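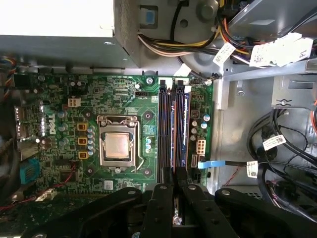
Issue 68, page 4

I'd been meaning to talk to the woman who runs the repair counter in Grurincombe for ages, mainly because she fixed my mum's computer last December and wouldn't take a tip. She said yes straight away, on condition that I left her name out of it ("my brother reads this thing and he'll never let me hear the end of it") and brought my own milk. So off I went with a pint of semi-skimmed!

The shop is up the hill behind the old Stona bakery, and you can still smell bread on the stairs, though the ovens went years ago. She started there on Saturdays, answering the phone. "I couldn't tell a plug from a pudding," she told me. "But people would ring up in tears over their photos, and I wanted to be able to say something more useful than 'he's at lunch'."

I asked what people get wrong most often, expecting a lecture about viruses. It was crumbs. Crumbs, cat hair, and keeping the computer on the carpet under a desk where it breathes in fluff all day. "Get it up on a shelf," she said. "Even a low one. And for heaven's sake turn it off before you go at it with the hoover. Better still, don't go at it with the hoover."

We got on to money, as you do. A customer had come in that week with a quote for £491 from a firm two towns over, for a machine she reckoned needed a new drive and a good clean. She wouldn't name the firm (I did try). "I don't think they were crooks, I think they just wanted to sell him a new one. It's quicker. You don't have to talk to anybody for very long."

Talking to people seems to be most of the job. She keeps a biscuit tin on the counter, Randico shortbread when it's on offer, and one regular comes in every fortnight with nothing wrong with his laptop at all. She checks it over anyway and they discuss his tomatoes.

Did she ever think of packing it in? "Every winter," she said. "The heater's useless. Then someone comes in with a wedding video they thought was gone and it isn't, and I'm all right till March."

I wanted to know what she has at home, picturing something with lots of flashing lights. She laughed so much she had to put her tea down. It's a second-hand office machine, and she mostly uses it for crosswords and for looking at cottages on the coast she has no intention of buying. Her radio is a Zupan with a coat hanger for an aerial. "It works. Why would I touch it?"

She's open every weekday except when the bus isn't running. Take milk.

Posted Sunday, May 4, 2025

Comments (2)

hilltop_baker
Lovely to see Stona's mentioned, I did my first job there. The stairs do still smell!

Pat in the valley
She sorted my printer over the phone, didn't charge me a penny. Is there parking nearby these days or is it still just the lay-by?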